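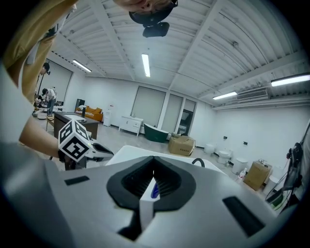 Hand-held gripper work under way in our Grernon workroom.

Paid participants wanted for a gripper fault study at Grernon

Part-time, in person, paid by the session. No robotics background needed.

We are looking for 60 people with ordinary hands and a fair amount of patience to come and help us get to the bottom of a problem that has been bothering us since last spring. If you have ever held a tool that let go of something a moment before you meant it to, you already know most of what you need to know about this study!

What went wrong

Our team builds hand-held grippers. A person holds one and uses it to pick up, turn and set down everyday household things, and the recordings of those movements are later used to teach a robot arm to do the same jobs. Our current model is called the Bular. For a good long while it behaved itself, and then in April one of our regular operators was lifting a glass jar when the fingers opened by themselves. The jar broke on the floor. The operator had a small cut on one ankle, which was cleaned and bandaged on the spot, and we stopped work for the rest of that day.

When we went back through the logs (1691 of them, and yes, we read every one) we found 98 releases that the operator had not asked for. Most were so slight that the person holding the tool had simply squeezed again and carried on, and so they never reached the fault sheet. We are sorry we did not catch this sooner. We have since taken glass, ceramics and anything heavy off the task list, and closed shoes are now required for everyone in the room, visitors and managers included.

We have two suspicions. One is a worn spring behind the trigger, and the other is something in the way the trigger reads a tired or lightly resting finger. Replacing the springs helped, but it did not make the fault go away, and our own staff have held these things for so long that we all squeeze them in much the same way by now. That is where you come in. We need big hands, little hands, left hands, stiff hands, and people who have never touched a gripper before.

What you would be doing

You would come in for one session of three hours, with breaks whenever you like. After a safety talk and a bit of practice, you would use a Bular to move light things such as sponges, cloths, plastic bottles and empty boxes from one spot to another, at your own speed. Whenever the gripper opens without your say-so, you call out "drop" and one of us writes it down. You would then do the same tasks with the Obi, our trial version with a redesigned trigger, and tell us which felt better. We mean it when we ask for your opinion, and grumbling is very welcome.

There will usually be several people working in the same room, and some of them will be wearing a camera on the head. You may be asked to wear one for part of your session. If you would prefer not to, please say so on the form and you can still take part.

Who can take part

Anyone 18 or over who can stand or sit at a work surface and use at least one hand comfortably. Please hold off for now if you have a healing hand or wrist injury, or if your doctor has asked you to avoid repeated gripping. We would especially love to hear from left-handed people and from anyone over 65, as we have had very few of either.

Pay and practical matters

Each session is paid in full on the day, even if you decide to stop early, and you never have to explain why you are stopping. Bus or parking costs are refunded with a receipt. Sessions run mornings and afternoons, plus one evening session on Wednesday for people who work during the day. There will be no more than 8 participants at any one time.

Recordings are kept by the Dasoslow project, which is our name for this whole repair effort, and are used only for finding the fault and testing the fix. You may ask us to delete yours at any point before the study closes.

How to apply

Fill in the short form at the Grernon front desk, or call the desk and we will gladly go through it with you over the phone. Tell us which hand you use most and which times suit you. We answer everybody, though it can take us a few days, and everyone who takes part will be sent a plain-language copy of what we found.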